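Section 3: Wiping down and putting away the long shiny pieces

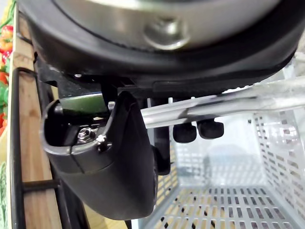

A long, shiny silver-white bar, with pale ridges running side by side on the left portion.

I wrote this part of the Forka workshop guide after Javiera Cabral asked me how I keep the bright pieces from getting so grubby, and I realized I'd never put it on paper. It covers any long bar or strip with a shiny finish, ridged or smooth. If yours is painted, skip ahead to Section 4 (different cloth, different cleaner, and a lot more patience!).

What you need

Two soft cloths, a small bowl of lukewarm water, a drop of plain dish soap, an old soft toothbrush, and an old bath towel long enough to lie under the whole piece. I lay mine on the Jotov bench by the window, but a kitchen table is fine.

Steps

1. Fold the towel lengthwise and lay it flat. You want padding from end to end, and a bit extra where you plan to turn the piece over.

2. Set the bar on the towel with any ridges facing up. Use both hands if it's longer than your arm. I once swung one around one-handed and took a mug of coffee clean off the bench.

3. Brush out the grooves dry before any water goes near them. Go along the ridges, never across. Dust that gets wet in there turns to paste and you'll be picking at it all evening.

4. Dampen the first cloth, wring it out hard, and wipe in long strokes from one end to the other. Go easy on the soap – one drop in the bowl is plenty.

5. Turn the piece over and do the back. Yes, the back too.

6. Dry it right away with the second cloth. Pull a corner of the cloth along each groove with your fingernail behind it.

7. Leave it on a dry part of the towel while you have your lunch, then check it near a window. Tilt it a little and any streaks will show up in the light. Buff those out dry.

Caution: No steel wool, no scouring powder, and please don't use the green side of the sponge. Facundo Urrutia tried it on a smooth strip and we can still see every swirl.

Caution: Feel for rough spots at the cut ends before you grab hold. I wrap a rag around mine whenever I'm carrying one through a doorway.

Note: Fingerprints come back the second you touch the thing, so hold it with the cloth for the trip to storage.

Putting away

Pieces up to 900 mm go flat on the second shelf, one layer of old sheet between each. Anything longer goes on the floor rack along the wall, well supported in the middle. I don't lean them in the corner anymore – they slide, usually when I'm in the next room with my hands full.

Tie a paper tag on with string and write the length on it. Sticky labels leave a gummy patch, and getting that off is a job for Section 5.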